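How to work out a catchment area from a contour map

Jean Tosh, updated 12/1/19

Quick one because three people have emailed asking the same thing. You've got a river or a lake, you want to know how much land drains into it. No software needed. Paper map, pencil, tracing paper, an hour or so. Longer if the country is flat, flat country is a pain.

The catchment (some books say drainage basin, or watershed if you're in Canada) is all the land where rain ends up going past one point. That point is the outlet. Pick it first. Everything else hangs off it.

What you need
Topographic map, 1:50,000 or better
Tracing paper, big enough to cover the lot
Soft pencil and a good rubber
Blue pencil for the streams
Graph paper or a clear plastic grid
Masking tape – not sticky tape, it rips the map

Step 1. Mark your outlet
Small cross on the river. Where the river meets the sea, or a lake, or another river, or just a bridge you care about. I'm using the Kinnear here, where it goes into the bay below Utov. If you move the cross later you start again, so be sure.

Step 2. Trace the streams
Tape the tracing paper down at the top two corners only so you can lift it and check underneath. Go upstream from the cross in blue. Every tributary, every tributary of a tributary, right up to where the blue line stops on the map. Dashed ones too, those only run part of the year but they still count.

Then do the streams next door. The ones that DON'T join yours. Use a different colour or just dots. People skip this and then wonder why their boundary is wrong. Your boundary runs between the two sets.

Step 3. Find the high points
Look for closed loops in the contours, and spot heights. Mark each with a small triangle. On the Kinnear the highest is Dramico Hill at 3,045 feet (old map, still in feet, sorry). Lowest gap on the ridge is only 230, down near the coast.

Step 4. Read the V shapes
Contours bend into a V when they cross a valley or a spur.
V points uphill – valley, water runs down it
V points downhill – spur, water runs off both sides
Check the numbers before you decide which way is up. Don't guess from the look of it. I have done this backwards on a whole ridge and had to rub out an evenings work.

Step 5. Draw the boundary
Start at the cross. Go up one bank, at right angles to the contours, until you hit the spur. Follow the spur to the first triangle. Then along the ridge to the next one, through the saddles in between. Keep going round until you come back down to the cross on the other bank.

Pencil lightly. You will change it.
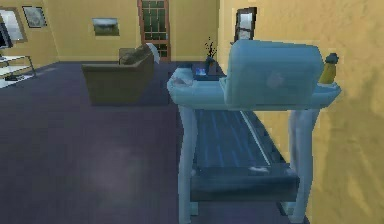
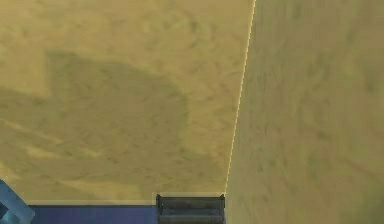
Step 6. Check it
Two rules and they don't bend.
The boundary never crosses a stream, except once, at the outlet
Every stream inside has to get to the cross without leaving

Drop an imaginary raindrop anywhere near the line and follow it downhill. Ends up on the wrong side? Fix the line. Do a dozen or so of these, mostly in the flat bits.

Step 7. Measure the area
Lay the grid over the tracing. Count whole squares inside the line. Then count the part squares and halve that number. Add the two. Multiply by what one square is worth on the ground.

At 1:50,000 a 2 cm square is 1 square kilometre. A 1 cm square is a quarter of that. My Kinnear tracing came out at 1,828 square kilometres over four joined sheets, which took ages, so pick something smaller for your first go.

Count twice. If the two counts are a fair way apart, count again.

Things that go wrong

Lakes with no outlet. Some hollows just hold water until it evaporates. Decide if they're in or out and write it on the tracing. I leave them out.

Swamps. Terence Dawber wrote in about the Rornier flats, where the water goes one way in winter and the other way after a big storm. No right answer there. Dashed line through the middle and a note.

Canals and pipes. They ignore hills. Water can be carried clean out of one catchment into the next. The contour method gives you the natural catchment, thats all.

Limestone. Same sort of problem but underground. Senga Kerr reckons her local spring is fed from the far side of the ridge and she may well be right, the map can't tell you.

Joining sheets. Match the grid lines, not the paper edges. Check both sheets use the same contour interval – Adwoa Laryea had one in feet and one in metres and got a cliff down the middle of her valley.

What to do with the number
Compare it with the size of the lake or bay the river feeds. Big catchment and a small bay usually means fresher water near the shore and more mud. Rory Pringle did the whole gulf this way, all the rivers, and got 3,971 square kilometres of land draining in. He's going to check the smaller creeks again in January.

Keep the tracing. Write the sheet number, the map date and the scale in the corner before you take the tape off, becuase you will not remember.

Next page: drawing a river profile from the same map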